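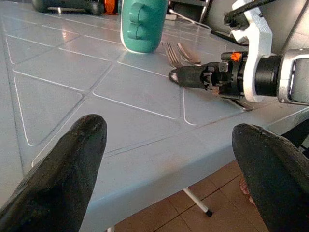
Home Automation > Robots & Gadgets

Can a robot lay the table yet?

birchwhistle
Forks are my test. Two of them flat on a plastic table, nearly touching, and the arm has to pick up one and leave the other. I've been following this stuff since January and I think we're so close! Two arms, simple grippers – and look how near that tip is to the fork.

Lirnitz_Lad
Near isn't holding. A fork lying flat gives you next to nothing to get under. My nephew manages 50 forks while the thing is still thinking.

birchwhistle
Fair, but your nephew needs feeding. I watched the Wolotholm demo and it sorted 99 pieces of cutlery in one go (slowly, I'll admit). A year ago I'd have laughed at the idea.

potterscorner
How many tries did that take, though? I work on a shop floor in Birnport and our arm does 145 parts an hour, lovely to watch, until somebody puts the tray down crooked. Kitchens are all crooked trays.

Lirnitz_Lad
Exactly my point. And shiny metal on a shiny top must be horrible for the cameras.

teasel487
I'd start with cups. A chunky tub like the teal one has far more to get hold of. Leave forks for later.

birchwhistle
No no, forks first! If it can do forks, cups are a holiday.

potterscorner
Disagree, but I'd love to be wrong. Does anyone know if Wolotholm used soft fingertips or hard ones?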